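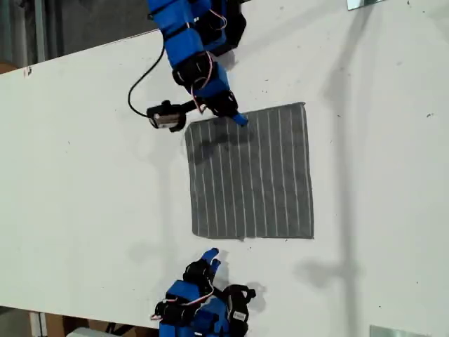

Fig. 1. Striped gray cloth laid flat, one blue-and-black hand on either side.

Unit 4 — can machines do chores yet? (N. Quintero)

Short answer: some, slowly. Cloth is the hard one. No fixed shape, so the plan goes stale the second you touch it. Plates easy by comparison.

Dakton shop trial: 200 towels, 31 dropped or folded wrong. Good? Depends who pays for the refolds. Bring an opinion.
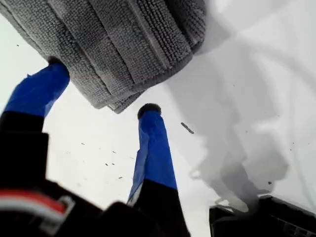 Edges matter most. Grab one layer or four? Hard to tell from above — touch sensing helps, costs time. Grullden read pp. 19 to 40 before next class, skip teh appendix.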